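4.3 Slips on the translucent container

The most frequent fault in our May trials was a slip at the moment of lifting. The robot closed its fingers, the controller reported a stable grasp, and the arm went up without the container. We recorded 446 lift attempts at the Tresport site with the same arm and the same policy, and 50 of them ended in this way. No other item in the Mornex set showed this fault so often, and for this reason we treat it in a separate section.

At first we suspected the gripper force. We increased the closing force in two steps and repeated the trials, but the number of slips did not change in a clear way. We then looked at the wrist camera recordings from the seconds before closing. The depth estimate was correct on the white surface and wrong on the container. In many frames the estimated wall was placed behind the real wall, and in some frames it jumped between the outer wall and the shapes which show through the plastic. Figure 3 gives a wrist view of the smoky brown container at close range. 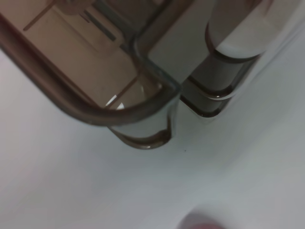 Arnaud

Figure 3. Wrist camera view of the translucent container on the white surface. The rounded corner and its dark rim are on the left, the ridged section is to the right of the narrow gap. The bright spot inside the corner is a reflection.

Two properties of the object make the estimate difficult. The first is the tinted wall. The interior is visible through it, so the strongest edges do not always belong to the outside of the object. The second is the ridged section, where dark bands and lighter gray strips follow each other closely. The matching step of our depth module can take one band for the next one, and the error is then as large as the distance between them.

The fault was made worse by our own grasp check. The Mullutwood controller declares a grasp stable when the finger current stays above a threshold for a fixed time. When the fingers closed only on a lip or a ridge, the current passed the threshold, although the contact area was very small. The check was written for boxes with opaque, flat sides - we had not tested it on thin molded edges before May.

We consider this a safety matter also. In 3 of the 50 cases the container was lifted a short way and then fell during the transfer, outside the marked area of the table. The arm continued to the drop point at full speed, because no signal told it that the load was lost. We now compare the finger opening with the expected width before the lift and again during the transfer, and the arm stops if the two values differ. The effect of this change on the number of slips is reported in Section 5.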